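Can a Machine Pack the Closet Yet?
Household Tips > Storage > Gadgets

Every spring readers ask whether they can hand the dull jobs to a machine. Our answer for May is the same as last year, with a few changes.

Floors: yes. A robot vacuum handles bare floors and low rugs well. Pick up cords and socks first. Empty the bin after every run and cut the hair off the brush once a week.

Dishes: half. The dishwasher washes. You still load and unload. Atton has shown an arm that racks plates, but it wants one plate shape and a clear counter.

Laundry: no. The Flanar folding cabinet costs 1,339 dollars, and you clip each shirt in by hand. A towel took us 22 seconds to clip and feed. Folding it on the bed is faster.

Bagging and wrapping: not yet. Clear plastic is hard for a machine. It shines, it creases, and it changes shape when touched. Boxes and jars are much easier work for two fingertips.
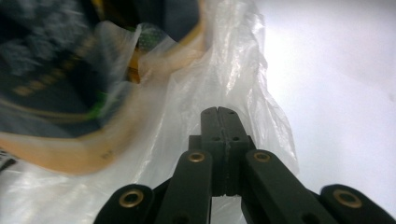
Fingertips closed, with wrinkled clear plastic behind.

Until that improves, bag things yourself:

Use a bag one size larger than you think you need.
Put heavy items in first, with straps and buckles tucked in.
Press the air out from the bottom up.
Write the contents on masking tape and stick it on before filling. Tape holds badly on a creased bag.
Do not seal leather or anything damp in plastic.

Shop floor: better, if the parts are all alike. The Henbridge bench feeder sorts 3,000 screws in a shift. Mixed coffee cans of hardware are still a job for a magnet tray and an evening.

See also: Tip 61, Storing Bags Flat in a Drawer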